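Building a Hand-Held Gripper Pair at Home
Handout 5, shared workshop course, Kanduvmont
Notes: Efa Gough. Corrections to Shadi Nseir.

Picks up where handout 4 stopped (printed bodies, no fingers yet). Bring both bodies, the screw bag, your laptop. Safety glasses if you still have sanding to do.

1. Finger pads

Print the pads in the soft filament. Slow, no supports. If the stringing is bad dry the spool overnight and go again, don't pick at it with a knife. Left and right are mirrored, check before you glue!! Maya had two lefts last time.

Pads should meet at the tip first, then flatten as you squeeze. Gap at the base is fine. If they meet at the base first the linkage is in backwards.

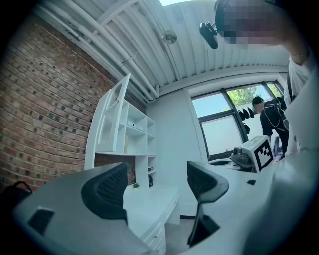

Fig. 1. Textured finger pads on the white body.

Squeeze test: pick up a coin, an egg (boiled please), a sheet of paper. Write down which one slips. Roughen smooth pads with 100 grit, wipe, try again.

2. Marker cubes

One cube per gripper. Print the patterns on matte paper, glossy throws glare and the tracker drops out. Each face 40 mm across the black part. Measure with calipers, type the measured number in the config, not the one from the drawing. Leave a white border, the detector needs it.

Every face gets its own ID. Same ID on two faces = pose jumps all over the place. Enikő's sheet has the full list, left gripper first.

Cube must not wobble. Tape is ok for a first test, screws after that.

3. Cables

Leave slack at the wrist. Clip to the body so a tug lands on the clip and not on the connector. Then a loop down the forearm. Too short and you can't reach up, too long and it catches on the desk drawers.

Reach test, with both grippers: desk height first, then shelf height, then back. Slow. Somebody else watches the pose plot and calls out drop outs.

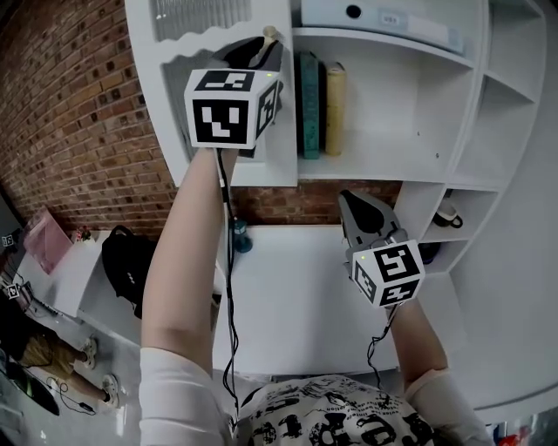 Do both grippers need to be calibrated separately?
Each one gets its own run, as the cubes never sit at quite the same angle on the two bodies. Save the files under left and right and don't swap them.

4. Logging

Start the log before you pick anything up. Hold still for 6 seconds, then move. The still part is used to line up the clocks, so no talking with your hands.

File names: your initials, side, run number. No spaces. Dalal's script chokes on spaces and she is not going to fix it.

For next time
- pads glued and squeeze test written up
- cubes measured, numbers in config
- one clean reach log per side, on the shared drive
- read the section on hand-eye calibraton in the Haddad notes, skip the proofs

Spare screws are in the Kovon tin by the printer. Put the lid back on.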